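Dorncombe Bamboo Board with Juice Groove

Kitchen and Classroom Furnishings > Preparation Surfaces > Boards
Item 141

The Dorncombe board is a large rectangular cutting board in bamboo, supplied by Clilten to schools, day centers, rental kitchens and private households. It is intended to remain on the counter as a permanent work surface. A groove is routed around the edge of the upper face to hold juice and crumbs until the board can be carried to the sink.

The board is finished at the Clilten workshop with food-safe mineral oil. No varnish or stain is applied. Color and grain differ from one board to the next, and boards ordered together may not match exactly. Customers who require a close match for adjoining counters are asked to say so when placing the order — the workshop will select from stock where possible.

Setting the board in place

The board should lie flat on a clean, level counter, clear of the cooktop and away from the edge of the sink. On polished stone, tile or other smooth surfaces, the use of the Clilten non-slip mat is recommended. The mat is sold separately and may be trimmed with household scissors. A damp cloth folded once will serve in its place for occasional use.

Space should be left between the board and the wall so that the board can be lifted with both hands. It should not be stored flat while wet on both faces.
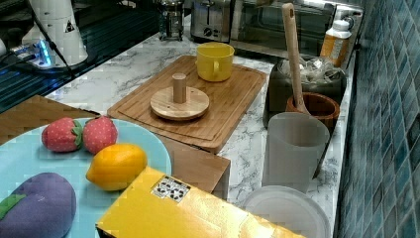
Delyth Ifans, who is responsible for the preparation surfaces range, advises customers to settle the position of the board first and to arrange spoons, containers and trays afterward. In a shared kitchen this order of work prevents the board from becoming a shelf for items that have no other place.

Use in play kitchens and learning spaces

A considerable number of these boards are purchased for early years rooms, where they serve as a base for pretend cooking with fabric fruit and vegetables, light plates and cups. The board is suitable for this purpose. Its weight keeps it steady on a table or counter, and the groove helps to stop small round pieces from rolling away.

A board used in play should be reserved for play. Clilten does not recommend moving one board back and forth between food preparation and classroom use. Boards ordered for learning spaces can be marked on the underside at no additional charge, and the wording should be given in the order notes.

Adults should lift and move the board. It is heavier than its appearance suggests, and a fall from counter height may injure feet or split the board along the grain.

Cleaning and care

Wash by hand with warm water and a mild dish soap, rinse both faces, and dry at once with a towel. Stand the board on its long edge until fully dry. The groove should be cleaned with a soft brush. Dishwashers, microwave ovens and prolonged soaking will damage the board and are excluded from the guarantee.

Apply mineral oil once every 2 months in ordinary household use, and more often in kitchens that prepare food daily. Vegetable and olive oils are unsuitable, as they turn rancid. Light knife marks may be removed with fine sandpaper, working along the grain, after which the surface must be oiled again.

Guarantee and returns

The board is guaranteed for three years against splitting and warping under normal use. Unused boards may be returned in their original packaging. Claims should include the item number and a clear photograph of the fault, and are handled by Abdelkrim Bennani at the Wustell service desk.

Ordering

Boards are sold singly or in packs of four. Orders received by Saturday noon are prepared at the start of the following week. Schools and public bodies may order on account through Angharad Bellis, institutional sales.

Related items: Clilten non-slip mat; Clilten mineral oil; Watkins board rack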